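How to Outline the Opening Chapters of an Adventure Novel

Start with the place. Before you name a hero, write one page on where the story begins and how people get in and out of it. My current draft opens at Ollbridge, a river post with one road and a ferry, and both are closed by the end of chapter two.

Next, write a chapter list in the old style, with a few short headings for each chapter. Keep it under 90 words per chapter. If a heading only says that people talk, cut it or give them something to do while they talk.

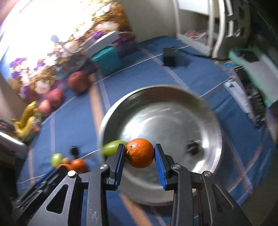

Props come after the chapter list. Go through each chapter and write down every object a character picks up, trades or loses. Small things work best, and you should know them well enough to give one exact detail. If the cook at the fort hands a boy a mandarin, mention the dimpled peel or the thin brown stem and move on. One detail is enough in a chase chapter. Two is fine in a camp scene.

Then set your lengths. I plan nearly 1,000 words for a scene with a fight or an escape. My first chapter came to 3,222 words and Vignesh Pisharody, who reads my drafts, stopped at the ferry crossing. I split it there.

Supplies need their own sheet. List what the party carries on leaving, then subtract as you go. In my book Captain Rodrigues leaves with food for nine days and reaches the Skimix pass on day twelve, so chapter five had to include a hunt or a theft. I chose the theft.

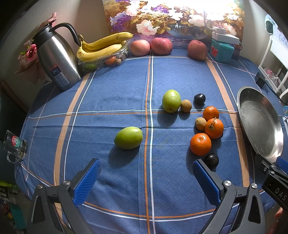 Green fruit and a dark plum on a checked cloth.

Last, read the outline aloud from the top. Mark any place where you have to explain something that should have come earlier. Aravind Mudaliar does this with index cards and moves them on the floor. I use a plain text file and number the lines, and the outline for Jukia ran to 197 of them.

Start drafting once you can get from the first line to the last without adding a note.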